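Small white oven on a table, knob and button, what's safe to clean it with?
Kitchen and Housewares > Small Appliances
14 replies

tawfik_st
Posted Saturday, April 21, 2018
I have a small white countertop oven that lives on a plain white table. It has one round knob and one round push button on the front and nothing else. It has picked up gray smudges over the past year and dish soap on a sponge takes off some of them but not all. The plastic is matte, so I don't want to end up with a shiny spot in the middle of the panel.

The table has a few marks too. I set the plate down on it while I load the oven and I think that's where part of it comes from, though I can't swear to it.
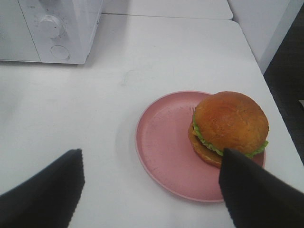 What I have in the house is baking soda, white vinegar, a melamine sponge and a bottle of Flevitz cream cleaner. I'd like to use one of those before I go buy something else. The oven came from my sister in January and there was no manual with it.

pearbutter
Unplug it first. Then baking soda mixed with a little water until it's a paste, on a damp cloth, light pressure. Leave it five minutes and wipe it off with a clean damp cloth. Do the lower corner first and see how it looks before you do the panel.

getari_owner
Don't use baking soda on matte plastic. It's an abrasive. I did my Getari toaster with it and there's a patch by the lever that catches the light differently from the rest. Vinegar and water, half and half, on a cloth. Wring the cloth out well so nothing runs in behind the knob.

pearbutter
It's a mild abrasive. I've used it on white plastic for years with no patches. It depends how hard you rub.

getari_owner
I didn't rub hard.

oldtoasterdave
The melamine sponge is worse than either of those. It's basically very fine sandpaper. OK for the table, not for the oven. If you use it on the table go easy, a laminate top will dull the same way.

Does the knob pull off? On a lot of these it does, straight out, and then you can wash it in the sink.

tawfik_st
I pulled on it a little and it didn't move. I didn't want to force it. It's a big flat disc with a curved ridge across it that you turn it by, and the markings are printed on the panel around it, not on the knob itself. That's the other thing I'm worried about. The print is gray and pretty light already. Close up:

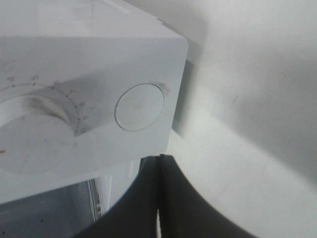 The knob, the markings around it, and the button.

The red mark on the far left is the one I'd most like to get rid of. It's tiny but I see it every time. I don't know what it is.

oldtoasterdave
Leave the knob where it is then. Go around the edge with a cotton swab.

For the red mark try rubbing alcohol on a swab, just on that spot. If it's pen it will come off. If it's tomato it would have come off with the soap.

lena_in_2b
Careful with alcohol near the printed numbers. I took half the dial off a Susta rice cooker that way and had to guess the settings from then on. Keep it on the mark and keep it off the print. Same goes for the Flevitz, the bottle says not for printed surfaces. At least mine does.

pearbutter
Agree on keeping everything off the print. Water and a soft cloth there and that's it.

mkessel14
I have to ask — does it matter? It's an oven. Mine is up to 14 years old, nobody has wiped the front since we moved, and it heats fine.

tawfik_st
It matters to me, it's the first thing you see in that room.

getari_owner
What about the inside? Everyone is talking about the front and the crumbs are usually what smells.

tawfik_st
Inside is OK. I wipe it after I use it.

oldtoasterdave
Pull it away from the wall once in a while and wipe the table under it too. Grease gets under the edge and then you smear it around every time the oven shifts. When I finally moved mine there was a ring that took 2 tries to get off.

lena_in_2b
Is the plate pink melamine or ceramic? If it's ceramic with an unglazed foot, that could be what's marking the table. Stick felt dots on the bottom or set it on a dish towel.

tawfik_st
I'd have to turn it over and look. It's scratched on top from knives, I know that much. I'll try the vinegar on the oven tonight, then the swab on the red mark, and leave the baking soda for last.

pearbutter
Fair enough. Dry it with a towel when you're done or you'll get streaks.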